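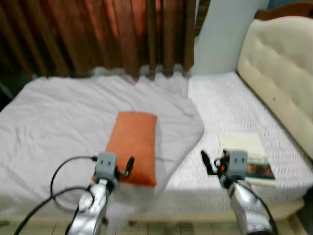 A guest who stayed in February asked whether the bed had to be made before checkout, and whether it mattered that she had left the sheet in a heap. It doesn't matter. Leave the bed as it is when you get up. The rest of the questions we get about beds and bedding at Kedlow House are answered on this page, last updated 23rd February.

Do I need to strip the bed?
No. If you want to help, pull the sheet off and leave it on top of the bedspread. Please don't put bedding on the floor.

How often are the sheets changed?
Between guests, always. On stays longer than a week we change them once, on a morning that suits you. Extra changes can be arranged at the desk.

Is the bedspread washed too?
Yes, but on its own cycle. Textured bedspreads take a long time to dry, so we keep 2 for each bed and swap them over. If you spill something on yours, tell us the same day and we'll bring the other one.

Can I have more pillows?
Each bed comes with 3. More are kept in the hall closet on the Sangate side of the building. Take what you need and leave them in the room when you go.

How do I clean a mark on a padded headboard?
Please leave it to us. Water spreads a mark on pale fabric, and the buttons make it hard to blot evenly. We use a dry upholstery powder, brushed in and vacuumed out with the small nozzle. Hair oil is the usual trouble, and a towel over the headboard helps if you read sitting up.

Do the curtains keep the light out?
Mostly. Pull them all the way across and let the folds hang straight. The rooms facing Ondurton Road get the sun first, so ask for a back room if you sleep late.

I left a book in the bed. Do you have it?
Probably. Books turn up under pillows and inside folded sheets more than anywhere else. We keep them at the desk until the end of the following month. Mailing is at your cost.

Can I bring my own bedding?
Yes. Let us know before you arrive and we'll leave the mattress with only its protector on. The Kotian rooms have wider beds, so check the size with us first.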